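Home Our work Reports Partners Contact

Search this site Search

Progress report to the Kleinschmidt fund: shared kitchen and tableware
14th December
By Caroline Makori, Sonen

This report covers the period from May until now. We thank the fund for its patience with our late answers in the first weeks, when we still did not have the keys to the kitchen.

The room is now in daily use. The old cupboard was taken out, the wall behind it was cleaned and painted, and we put in open shelves at a height which the children can reach. The tap was repaired two times. It holds at present, but I would like to keep a small part of the repair money for next year.

For the tables and the tableware we have spent 2,682 from the grant. The largest part went to the tables, which we bought from Workusex. They agreed to deliver without extra cost. The remaining part was for cups, plates and bowls. We asked for different colours, so that each group can find its own cups without names written on them. This was a wish from the kitchen staff and it works well so far.

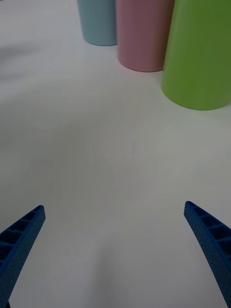
Blue, pink and green cups on a white tabletop.

At lunch we serve more than 60 children in 2 sittings. The change between the sittings is still too slow. The cups must be collected, washed and put back, and the drying rack is too small for this quantity. In the meantime the staff dry by hand, and lunch often finishes later than planned.

We asked Ernent for an offer for a bigger rack, and it should come in the next weeks. If the price stays inside the budget line for small equipment, we will order it directly. If it is higher, I will write to you before we decide.

One point is behind the plan. The training in kitchen hygiene was foreseen for all 8 members of staff, but only the morning team has done it. The afternoon team will follow when the trainer is available again.

The receipts are in the annex, in the order of payment. The receipt for the paint is a copy, as the shop kept the original.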